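Budget for the bench before the arm

July 7, 2019

Every year in May the equipment requests come in at Brasis, and every year the robot line looks the same. One arm, one gripper, one controller, a number at the bottom. The number is nearly always the supplier's quote with a bit added for freight. I have signed off on a few of these and I no longer think it is a sensible way to ask for money.

The arm is the part of the purchase that needs the least planning. You choose the reach and the payload, you pay, and it turns up on a pallet. What eats the budget afterwards is everything within a metre of it: the table, the walls behind the table, the lights, the finger pads, the cables, and the hours of whoever sets the next thing down to be picked up.
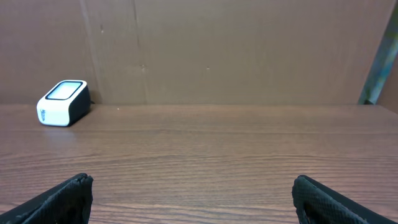 The gripper's view across the bench, with cardboard walls.

I am in favour of cardboard. When we planned the Drondley site we were quoted for a proper enclosure with coated panels, and we said no. A cardboard wall can be cut, moved and thrown out the same afternoon. At the start of a project you don't know how wide the work area should be or what you want behind the objects, and paying for a fixed answer at that stage is a waste. Buy the good enclosure in the second year if you still want one.

Grip surfaces are a different matter. They wear, the edges fray, and a worn pad is a slightly different tool from a new one. Yet I rarely see them in a request as a running cost. At Drondley we went through 31 sets in our first year, against the 2 that came in the box. No single set was expensive. The trouble was that each order went through as an exception, with a form and a wait, and the arm sat idle during the wait. A small standing budget would have fixed that.

The same goes for the things being handled. People laugh when I put groceries on an equipment plan, but a robot that only ever meets hard boxes has not been tested on much.
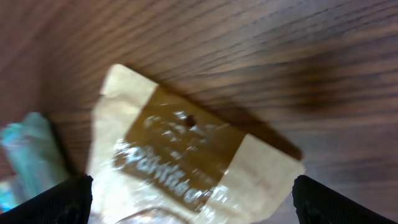 Film wrappers crinkle and throw back glare, and they don't hold their shape for long when they are picked up over and over. They have to be replaced, and somebody has to go to the shop. Our list for the Drulomau project ran to 142 items, most of them cheap, and it was the best value of anything we bought that year.

Cameras are where I would spend a little more. A small camera near the gripper moves whenever the arm moves, and if you buy the cheapest one and run it in poor light you will collect a lot of smeared pictures. Better lights often do more good than a better camera, and they cost less. Ask for both on the same form, though, as lighting requested later tends to be treated as a building matter and goes to the bottom of someone else's pile.

My rule of thumb, which we first tried on the Chauhan contract, is to hold back about six months of running costs before agreeing to any arm at all. If the budget can't cover both, get a smaller arm. I have yet to see a project held up by a modest arm, and I have seen several held up by a missing cable.

The suppliers won't raise any of this, and I don't blame them for it. It isn't their budget. It is ours, and next May I would like to see a request that starts with the table and puts the robot further down the page.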